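The one-tray kitchen, two weeks in

I have never trusted a tidying method with a name. The Gremness way (I got it out of a library book, so at least it cost me nothing) says that everything you use in an ordinary day should fit on one small table, and anything that doesn't fit goes in a box in the hall. After 18 days you look in the box and supposedly feel nothing.

I gave it 2 weeks and then got bored of waiting.

The tray is the clever part, according to the book. Wet things live in the tray, dry things live on the wood. Fine. But a tray big enough to be useful eats half the table, and then you're shuffling a bowl and two cups about in whatever space is left. The book has 218 pages and not one of them mentions this.

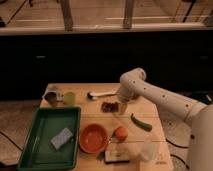

Green tray, sponge in residence. Orange bowl still waiting for a job.

I'll give it the sponge. It used to sit behind the tap going sour, and now it has a place, even if it never lies straight. The mug and the pale green cup stay together at the back corner and I've stopped losing them.

The food is where it falls over. A piece of fruit, something like okra, something chocolatey in squares: that isn't a pantry, it's a still life. I cook dinner most nights. Where does the rice go? The Sekska catalogue would love to sell me a matching rack for 80 dollars, in a choice of greys, and I suspect that's where all of these methods end up.

So the table stays, the tray stays for now, and the box in the hall has already been raided for the colander and the good knife. My neighbours swear by it. Their kitchen is twice the size of mine.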